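**Sonntag, 26. Juni 2022 — Handvergleich, Waschtisch**

Polon-Hände jetzt beidseitig montiert, Controller weiterhin Drodach. Tahsin wollte gleich mit der Zahnpasta anfangen, ich hätte lieber erst die Nullpunkte der Finger nachgezogen. Haben dann doch mit der Zahnpasta angefangen.

Vorgabe von Munasinghe: Tube aus dem Becher nehmen, ohne den Becher zu verschieben. Mit dem alten Steltelero-Zweibackengreifer war das langweilig, aber es ging. Ob fünf Finger dabei etwas bringen, soll mir erst mal jemand zeigen. Im Prospekt greift die Hand natürlich ein rohes Ei.
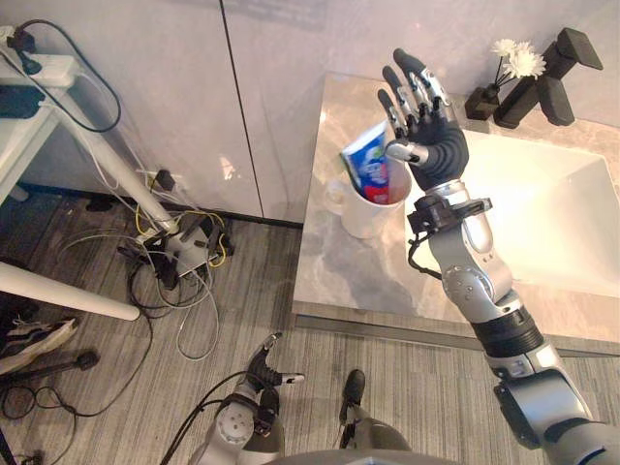 *Rechte Hand offen hinter der Tube, Daumen knapp vor der Packung. Linke halb geschlossen.*

Notizen:

- Daumen ist das Problem. Er steht seitlich weit ab und ist als Erster an der Tube, die Finger kommen hinterher. Anfahrt von hinten halte ich deshalb für falsch, Asanka nicht.
- Kopfkamera: sobald die Hand zwischen Becher und Armatur steht, wird die Tiefe an der glänzenden Front unbrauchbar. Belichtung fest einstellen, vorher glaube ich keiner Punktwolke.
- Latenz Handschuh bis Finger laut Log 342 ms. Tahsin meint, man gewöhne sich daran. Ich nicht.
- Kabelschlaufe unter dem rechten Handgelenk kürzer binden.

Von 19 Versuchen würde ich zwei gelten lassen. Asanka zählt großzügiger und wertet auch, wenn der Becher mitwandert — steht so aber nicht in der Vorgabe.

Offen: gleicher Ablauf noch einmal mit Steltelero, gleiche Kamera, gleicher Becher. Vorher schreibe ich nichts von »Verbesserung« in den Bericht. Ersatzsehnen bei Polon angefragt, Liefertermin angeblich November.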